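Wostero Students Teach a Simulated Robot to Tidy the Parlor

The hardest room to clean in Irudmont has no dust in it. It has no floor you could stand on, either, or a door, and the rent is very reasonable. It lives on the computers of the robotics club at Wostero Technical High School, where 18 students have spent the fall trying to get a virtual robot arm to pick things up off a table and put them somewhere else without incident.

Incident has been plentiful. In the first week of the project, the arm shoved a statuette through a wall. In the second it picked up the candlestick on command, to great applause, and then would not let go of it for the rest of the afternoon. The students have since written a release routine, which they named Diltik after the noise a club member made when it finally ran.

The club is preparing for the Tanabe Cup, a regional contest for simulated household robots that takes place in December. Teams never touch any hardware. They send in their code, the organizers run it in a furnished room, and a score comes back by email. A perfect run is worth 200 points. Wostero's best score in practice so far is 63, a figure now written on the club whiteboard with a box drawn around it and a small, unflattering portrait of the arm beneath.

The practice room is furnished in the style of a great-aunt with some money. It comes with art on the walls and a table of assorted valuables, and the rules say the robot may be asked to fetch any of them. The club's arm has made the acquaintance of most.

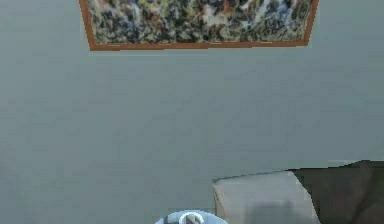
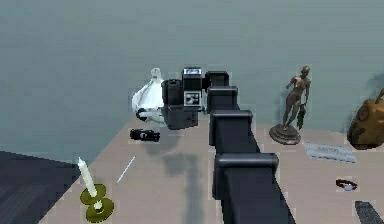
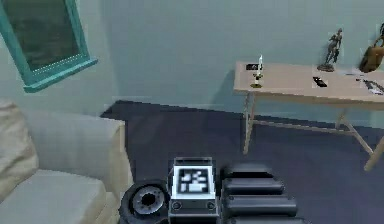
Practice runs in the club's simulated room.

Points are awarded for reaching the right object, for holding it, and for setting it down in the right place. Points are deducted for everything else, and the list of everything else runs to 2 pages. Knocking over a neighboring item costs you. So does touching the wall, dropping things from a height, and what the rulebook calls "prolonged indecision," a category in which Wostero leads the region.

The indecision is a matter of planning. Before it moves, the arm works out a path to whatever it has been told to fetch and checks that path against every obstacle it knows of. If it finds a problem it starts again. On an early version of the code it found a problem with every path, including the path that consisted of staying put, and it spent a whole lunch period thinking. Students ate their sandwiches and watched it. Several said it was still more relaxing than the period before.

The current version gives up after a set time and takes the least bad option. This has brought the score up considerably, along with the number of collisions.

Thin and shiny objects are a separate headache. The club's object finder, which the students trained themselves, is good with candles and reliable on anything tall. It is less sure of itself with things that lie flat. For most of October it would announce with complete confidence that a sheet of paper was part of the table, and it had to be shown a great many sheets of paper before it would consider another view. The training pictures were sorted by hand over a series of evenings, a job the younger members describe as character-building and the older members describe as a job for the younger members.

Membership is up on last year, when the club built a physical robot for a different contest. That machine could cross a gymnasium and did so once, into the bleachers. The switch to simulation was partly a question of money, as motors cost more than the club's bake sales bring in and software can be crashed as often as anyone likes. Parents were doubtful at first about a robotics club with no robot. They have come around, especially the ones who used to drive the old robot to contests in the back of the car.

The students split the work among themselves. One group handles the arm's movements, another the object finder, and a third writes the tests and breaks what the other two have made. The testers are the most popular group to join and the least popular to sit near. Their latest contribution was to ask the arm to fetch an object that had never been in the room. It searched for a while, then delivered the candlestick.

Between now and December the club hopes to reach triple digits. The plan is to stop adding new features and fix the old ones, a plan that was agreed to by a show of hands and was broken the same afternoon, when someone added a victory wave. The wave works very well. It does tend to hit the statuette, and a vote on whether to keep it has been put off until after the next round of testing.

The club meets after school in the computer lab on the second floor and takes new members all year. No experience is needed. Visitors are welcome to watch a practice run, which begins at 3:30 p.m. and ends when the arm does.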